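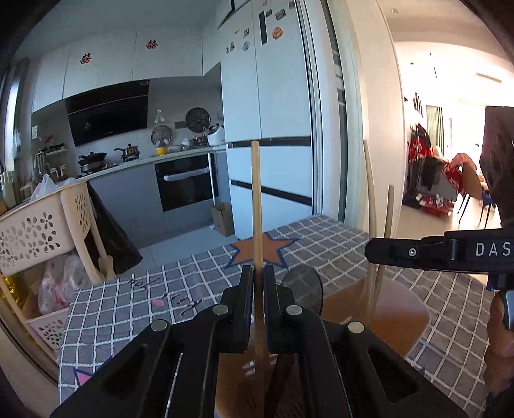 A hand-held gripper closed on a wooden stick at a kitchen-side table in Furnonby.

Skorko has finished the first block of its household recording program in Furnonby, collecting 455 demonstrations of small utensils being picked up, moved and sorted. The target for the block was 400.

Operators work with two hand-held grippers, each with a camera, so no robot arm is needed on site. Tasks at the table include lifting single chopsticks out of a pile and placing them in a caddy.
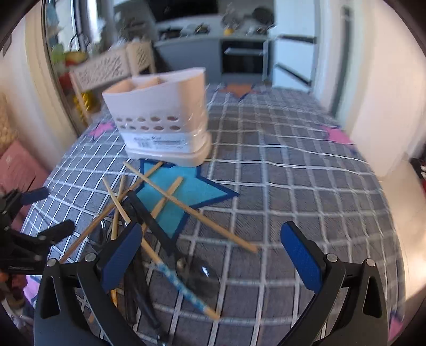 Thin objects were chosen for the first block after a policy trained on cups and boxes did poorly on anything narrow - most failures came at the moment of closing. Each demonstration is stored as video, gripper pose and finger width. Takes with lost tracking are removed before training.
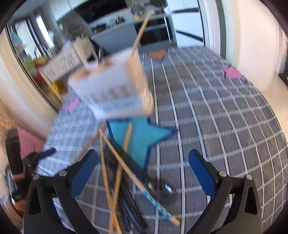

The recordings go to Olenon, which maintains the training code. A second block of 250 demonstrations is planned for July at a home in Messina, with the same grippers and a different table height. Skorko said a release of the data would be considered once both blocks have been checked.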